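Speaker notes: "Clear the Table First"
Rulton evening session, small room

Okay, start slow, let them get their coffee. Say hi, say who I am (Ulla Solberg, I sort out workrooms, yes that's a job). Thank the Bonholm people for the room.

Opening story is the Mavasia move. 498 things on the inventory, and every single one had been on top of a table at some point! Wait for the laugh. Then ask: when did you last see the whole top of your own work table? Give them time to answer, someone always says "December, when the relatives came."
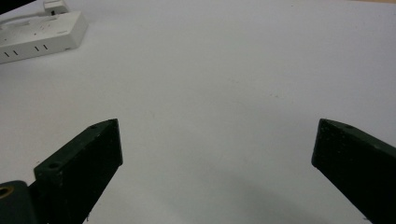
So my first rule is boring and I love it. Everything comes off before anything gets sorted. I used to sort in place, shuffling piles from left to right for an entire afternoon, and I'd go home with the same piles in a new order. Tell the Sisay office story if we're on time, skip it if we started late.

Then wipe it down. A pale top shows every smudge, and I like that about it, because you see what you missed.

Next part is what goes back, and in what order. Power goes first. I know, I know, everyone wants to start with the nice lamp. But if the power strip goes in last it ends up wherever there's a gap, usually behind something heavy, and then the cords cross the spot where you want to write. Lay the strip down on the bare surface, try it straight, try it at an angle, see where the cords want to go.
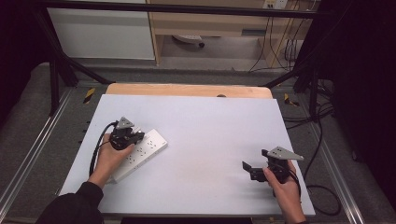

Power strip at the left, right side of the board still open.

Pause here for questions. Somebody will ask about cords on the floor. Answer: coil them, keep them out of the walkway, move on, or we'll be here all night.

Exercise: 20 minutes, in pairs, draw your own table and mark where the strip goes. Pencils are in my bag!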